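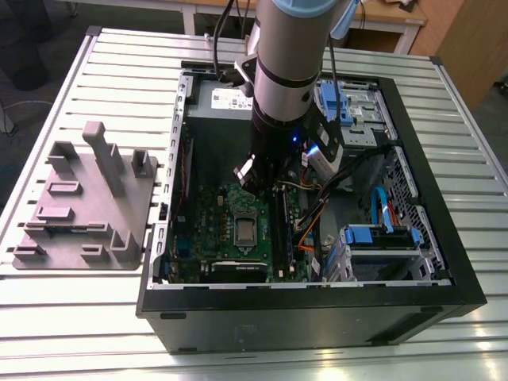
It won't do it, my sister said. Not the pulling apart, maybe that. The putting back. Anybody can pull a thing apart, a toddler can, show me one that puts the little part back and knows it's in.

She was on speaker. I had the phone wedged in the window because that's the only place at Bremance with two bars.

I said it was close.

You said that in March.

I did say that in March. In March it couldn't find the computer. I mean it found it, it just found it an inch to the left of where it was, and came down in the wrong place with total confidence, and I stood there with my hand over the stop button like a parent at a pool.

So, December. The Qaisi people were coming at 2. They had a room full of old office towers, 3490 of them, on pallets, shrink wrap gone gray, and they wanted to know if a machine could go through the guts and swap parts so the good ones could be sold on. Repair shop work. Bench work. The kind of thing I did by hand for years at Warano for not much money, and my thumbs still hurt when it rains. Their question was simple. Can it do a shift. Not a demo, a shift.

I hadn't told my sister that. She does hotel laundry. They brought her a folding machine once. Big white thing, went through a stack of bath towels like a dream and then somebody fed it a fitted sheet. She still tells that at weddings. It sat in the hallway after that with a cart parked in front of it, and then one day no machine, and she was folding the same as ever.

So she doesn't believe in mine. Fair.

"What's hard about it," she said. "Tell me like I'm stupid."

You're not stupid.

"Tell me anyway."

OK. The lever on the socket. You lift it with one finger, you don't even look. But there's a little sideways in it first, a little out-and-then-up, and your finger knows that. You can't write down what your finger knows. I tried. I filled half a notebook. Then the cables, the cables are never in the same place, every tower comes in with its own hair. You push them over with the back of your hand while you're thinking about lunch. The arm has no back of the hand. It has two fingers and no lunch.

She laughed at that. Then somebody yelled for her and she had to go, dryers. She said call me after. She said don't lie to me after either.

I ate standing up. Half a sandwich, mustard on the keyboard. 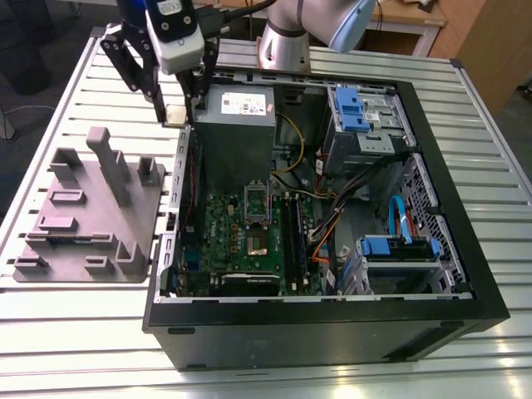
Ran it again before they got there. Then again. I'd set myself a rule, 20 clean cycles and I'd let myself sit down, and I got most of the way and it stalled. Just stopped, thinking. I know it isn't thinking. I say thinking. It hangs there and the numbers on my screen go flat and you wait, and you find out you're holding your breath for a thing that doesn't breath.

Then it went on like nothing happend. I started the count over. That's the rule, I made it, nobody else would've cared.

Here's what I kept coming back to. At Warano we had a wall chart, tower goes on the bench, tower comes off the bench, tick. I was fast. I was proud of being fast, which is a dumb thing to be proud of maybe, but I could do it half asleep and some mornings did. And now I'd spent most of a year teaching an arm to be a bad version of me at nineteen. Slower. More careful. Never once annoyed.

If it worked, what was I going to say to the ones still at that bench? I knew that bench. The stool with the tape on it.

If it didn't work, what was I going to say to Flatutik, who paid for the year?

No good answer so I swept the floor.

They came early. Three coats, a box of donuts, handshakes. One of them wanted to know straight off if it could do laptops. No. Printers? No. Could it carry the tower in from the hall and set it down? No, I do that. Could it take the screws out of the side? I do that too. He wrote it all down, and I could see the list of what I do getting longer than the list of what it does, and my ears went hot.

The older one in the brown coat hadn't said a word. She put her donut down on a napkin and said, well, let's see it.

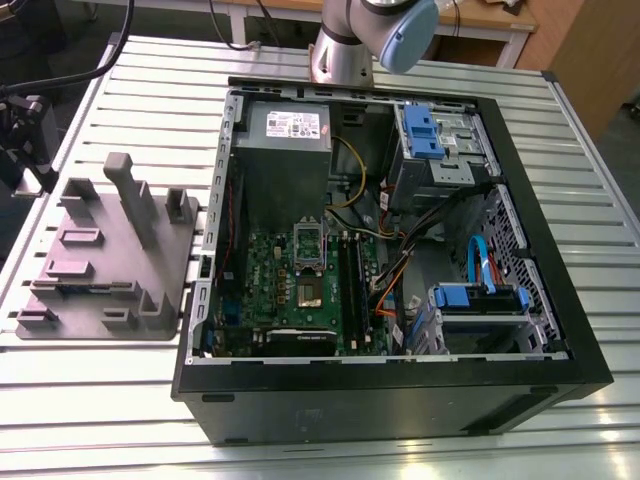
I pressed go. My mouth was so dry.

You want it to be big when it happens. It's not big. It's a motor noise, then a different motor noise. It went down and got the part and came up, and took its time over the turn, and went back down, and there was that small wait again, the flat numbers, and I thought OK, here we go, fitted sheet.

Then the click.

I know that click. I've heard it in my sleep. Heard it come from my own hands so many times I quit hearing it, and now it came from over there, across the room, with my hands in my pockets.

"Was that it?" said the one with the list.

That was it.

"How long would you take?"

Me? I said four seconds. It was a little bit of a lie. More like three.

He looked at his watch and then at the arm, and he didn't laugh, which was decent of him. The brown coat asked would it be that slow at midnight. Yes. And at four in the morning? The same. She nodded and picked her donut back up. She asked who'd be bringing the towers in at four in the morning, and taking the screws out, and I said well. Somebody. She said yes, that's what I thought, and she didn't say if that was good or bad.

They stayed an hour. They took two of my diagrams. They left the donuts.

I called from the window after. It rang a long time, and when she picked up I could hear the dryers going behind her, that big rolling sound.

"So?"

It put it back, I said.

Nothing for a bit. Just the dryers.

"By itself?"

Mostly by itself. I had to carry everything in.

"Huh," she said. And then, "You eat anything today?"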